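Cadar Office Machines, help desk
Ticket 690
Subject: Old workstation shuts itself off in the afternoon, and it has gotten loud
Status: Closed
Opened by: front office, Sethi Upholstery Supply
Date opened: August 31, 2024

Customer's message

Hello, and thank you in advance for your patience, because I am not a computer person and this is going to be long. We have a big old desktop workstation under the cutting table that runs our pattern program. It came to us secondhand in April from the Drulloditz showroom when they closed up, and it has been a good soldier ever since. Lately it has started to roar. I don't mean hum, I mean I can hear it from the front counter with the radio on. Then, usually a while after lunch, the screen goes black and the whole thing is off. If I leave it alone for a bit it starts right up again as if it had done nothing wrong!

I have already tried a different outlet and a different power strip. I also moved the fabric rolls away from the back of it, which helped with the tripping hazard but not with the computer. We can manage without it for a few days but not much longer than that. We have a big order of bench cushions on the way.

Reply from the bench

Good morning, and please don't apologize for the long message, it's the kind we like. A machine that roars and then switches off, and is happy again after a rest, is very often a machine that is getting too warm inside. Fabric shops are hard on computers (so are bakeries, and anyone with a cat). Could you tell us two things? Does the air coming out of the back feel hot when the noise starts, and does it ever shut down first thing in the morning? Please don't open it yourself just yet. Bring it by whenever it suits you, and you can leave the monitor and keyboard at home.

Customer's message

Yes to the hot air, it's like a hair dryer back there. And no, never in the morning. I'll bring it over in the van. Please be careful of the drives, the patterns are all on there, something like four years of them and a good many from before my time. I was told there is a backup but I have never laid eyes on it.

Bench notes, first session

Checked in the tower, power cord and one handwritten note taped to the lid that says DO NOT UNPLUG. Before anything else we copied the pattern folder to one of our own drives and opened a few files from the copy to be sure they were good. That took most of the morning, but it means everyone can relax.

Ran it with the cover on and the pattern program open. The noise came up slowly, just as described, and it shut off at the 2 hour mark. Nothing useful in the system log, only an unexpected power loss. Let it rest, unplugged it, and laid it down to start taking it apart. 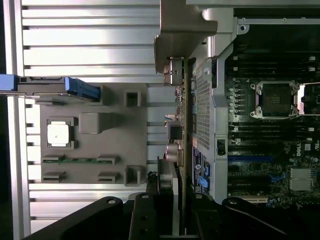 Workstation partly apart, gray plastic panel at left with the blue-handled drive carrier above it.

There was a good deal of lint in the intake, packed in like felt, and the main fan was dragging when turned by hand. We brushed and vacuumed the intake, then took the fan out altogether. Its top speed should be 2000 rpm and on our tester it never got close, and it grumbled the whole way. We could clean it up and hope, but with a big order coming we would sooner put in a new one. Pidska still lists a match for it. Message sent to the customer to ask if that's all right.

Customer's message

Please go ahead with the fan. I am so relieved about the patterns that you could have told me it needed a new everything. The note on the lid is mine, by the way, you can throw it out.

Bench notes, second session

Fan arrived from Pidska and fits properly, same connector, same screw holes. Cleaned the old thermal paste off the processor and put on fresh. Reseated the memory and the expansion card while we were in there. Everything back in place and the cover on.

Ran it with the pattern program open for 4 hours, then left it on through closing time. No shutdown, and the fan stayed at a steady, quiet whir that you have to lean in to hear. Temperatures leveled off early and stayed put.

Closing reply to customer

It's ready for you any time we're open. When you get it home, would you try it on top of something, even a low shelf, so it isn't sitting where the scraps land? Leave a hand's width behind it for the air. A quick pass with a vacuum brush over the front vents every month or so will do it a world of good, with the power off. We've put the copy of your patterns on a small drive in the bag with the cord. Keep that one in a drawer, away from the computer, and add to it when you finish a new set.

If the roaring comes back, reply to this same ticket and it will open up again. Good luck with the bench cushions!

Ticket closed by bench after customer pickup.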